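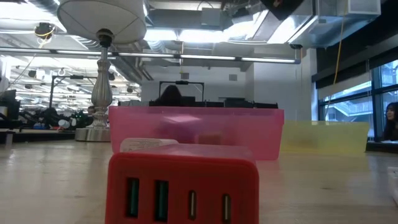
Home Guides Travel Money Round the House Search

How to pack chargers for a week away without taking the whole drawer

Every household has the drawer. Ours holds enough cable to moor a ferry, and for years my way of packing for a trip was to grab a fistful of it on the way out of the door and hope. I once arrived at a rented cottage in Sumeddale with three leads for a camera I had sold and nothing that would charge a phone. The nearest shop was in Bencombe, it closed at four, and it sold me a cable that lasted as far as the car park.

What follows is the method I use now. It takes an evening the first time and a few minutes after that.

Step 1. List what needs feeding

Do this on paper, the day before you go. Write down each thing you're taking that has a battery: phones, tablets, reader, watch, toothbrush, the headphones, the other headphones. Next to each one put the shape of the socket on it. If you don't know, go and look. Guessing is how the ferry moorings got in the drawer.

Cross out anything that will last the trip on one charge. My toothbrush can manage a week and has never once thanked me for bringing its stand.

Step 2. Match a cable to each socket shape

You want one cable per shape, plus one spare of whichever shape your phone uses. Look at both ends. The wide flat plug is USB-A and the smaller rounded one is USB-C, and a cable with the wrong far end is a bootlace.

Test them all tonight. Plug each one in, see the little battery sign come up, give the plug a gentle wiggle. If the sign flickers, the cable goes in the bin. Do not put it back in the drawer "for emergencies". It will be the emergency.

Step 3. Pick one charger with several ports

A single charger with a few ports saves you a heap of plugs and a nightly argument about the socket by the bed. Two things to check before you trust it:

The ports. If your cables are a mix of old and new, you want a mix on the charger as well.

The total power, printed in letters meant for ants. The total is usually shared out among the ports, so a charger that races along with one phone may dawdle with a full row. If you want to run a laptop from it, read the laptop's own charger first and compare the watts. I skipped this and spent an evening in the Usenen Guest House watching a laptop go from 2 per cent to slightly less.

Step 4. Sort out the wall end

Going abroad? Look up the plug type for the country, then the voltage. Most modern chargers say "100-240V" and will cope nearly anywhere. A travel adaptor changes the shape of the pins and nothing else, so hairdryers and kettles marked for one voltage stay at home.

At home or abroad, assume the only spare socket will be behind the wardrobe. A short extension lead is dull to pack and lovely to own.

Step 5. Think about the power bank

If you're flying, it goes in your hand luggage and never in the hold. Check your airline's size limit while you're at it. Charge it the night before. I mention this having carried a flat one, the weight of a decent sandwich, through more than 200 miles of delays.

Step 6. Bag it up

One pouch with a zip. Coil each cable loosely, about the width of your hand, and fasten it with a scrap of hook-and-loop tape. Tight winding breaks the wires near the plug. I use an old Stergiou pencil case, chosen because it is an ugly orange and hard to leave on a hotel carpet.

Put your paper list in the pouch too. On the last morning, tick things back in against it before you strip the bed, then look behind the bedside table anyway.

Step 7. When you get home

Leave the pouch packed. You will be tempted to borrow one cable from it, only for tonight. Buy another cable. Mine has stayed whole since September, apart from one raid by a teenager, and the orange bag now lives on top of the wardrobe where the suitcase is.

Last updated March 25, 2024

Contact us | Copyright, all rights reserved | Back to top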